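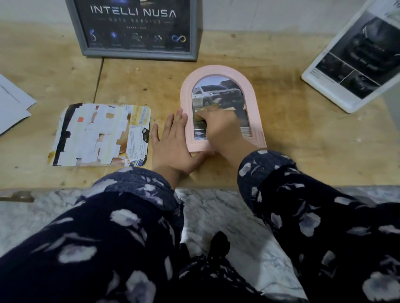
Why can't we just record one really good run and copy it a lot? A student put that to me at the end of the last session, and I promised to start the notes with it, so let's go.

You can copy it all you like, but the learner still only gets one set of hand positions, one lighting setup and one way of starting. Move the object a little and it has no idea where to go. What we want is the same small job done many times with honest differences between the tries -- the sort of differences you'd get anyway if you weren't trying to be neat!

Week 4: gathering examples by hand

The job this week is handling a picture frame on a tabletop. I like it as a teaching task because both hands have something to do. One hand can rest on the table by the frame while the other presses on the picture inside, and the learner has to make sense of both (people always forget the quiet hand when they write their labels, and I forget it too).

Things to settle before you record:

Where does an example start? In the Dallar set we said it starts when the first hand comes into view. In Mutach we said first touch. Either is fine, but mixing them cost me most of April.

What stays on the table? Leave other things lying there -- papers, a collage, a second frame. A bare table every time teaches the learner that tables are bare.

Which words do you use? "Adjust" and "press" look nearly the same from above. If you can't tell which one you're seeing, write "touch" and move on. Please don't guess what the person meant to do.

How much is enough? Our practice set has 966 examples, and 80 of those are held back for testing. Don't peek at the 80! Last term's Ocampo group tuned on theirs by accident and got lovely scores that meant nothing at all.

For your own set I want 13 examples per group. Change the starting position of the frame each time, and swap which hand goes first in at least 4 of them. Keep the clumsy ones too, with a note. A fumble followed by a recovery is worth having, and I'd be sad to see it deleted.

Labels go in the Handitz folder by Mon 4 June, one sheet per group. Read the first chapter of the labeling guide before then, and bring your arguments about "press" with you.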